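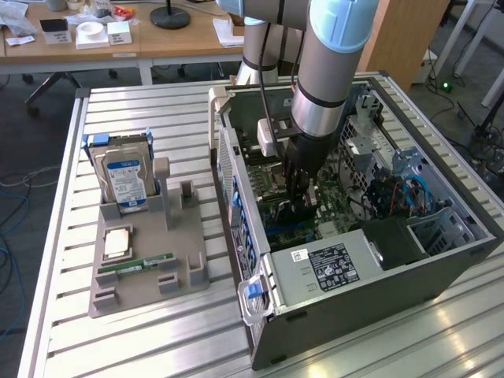
About Triststead

Triststead supplies robotic workcells for the repair, refitting and dismantling of desktop computers. The company was founded by Kiros Fikre and Heikki Kemppainen, who had worked together on electronics recycling lines and saw how much usable equipment was being shredded for want of hands to take it apart. Our head office and workshop are in Gallelwood. A second office in Colombo looks after customers in South Asia.

What we offer

Our principal product is the Erusach workcell. It is sold as a complete kit and is intended for refurbishment centres, training colleges and the equipment departments of larger organisations. A standard order includes:

Robot arm and gripper, with mounting hardware
Slatted aluminium work table
3D-printed fixture tray with places for a hard disk drive, a processor and a memory module
Control software and a library of tested routines
Installation and two days of staff training

The fixture tray is the part of the kit our customers ask about most. Each component has its own slot or recess, so that the arm always collects and returns it at a known point. Trays are printed in our own workshop and can be altered to suit a customer's parts. Drawings are supplied with every order, and customers are free to print replacements themselves.

The computer remains in its case throughout. Tower cases are laid on their side with the opening upward, and the arm works from above. Cases differ a good deal in how much room they leave between the motherboard, the power supply and the drive cage, and the routine library is arranged by case model for this reason. It currently covers 62 models. Requests for further models are accepted from any customer with a service agreement and are normally completed within 28 working days.

Limits of the service

The Erusach workcell is not suitable for laptops or for cases that are riveted shut. Cable connectors are still handled by a member of staff in most routines — we advise customers of this before purchase, and it is set out in the quotation.

Our people

Triststead employs 15 people. Kiros Fikre leads engineering and is responsible for the design of the workcell. Heikki Kemppainen leads customer service and training, and attends the first day of most new installations. Some 613 learners have completed our operator course, which is taught at Gallelwood and on customers' own premises. The next course open to outside applicants begins in September.

Visits and enquiries

Demonstrations are held at Gallelwood by appointment. Visitors may bring a computer of their own for assessment, provided that any personal data has been removed beforehand. Enquiries about prices, service agreements and course places should be sent through the contact form, stating the case models in use where these are known.

Page last reviewed 22 February 2026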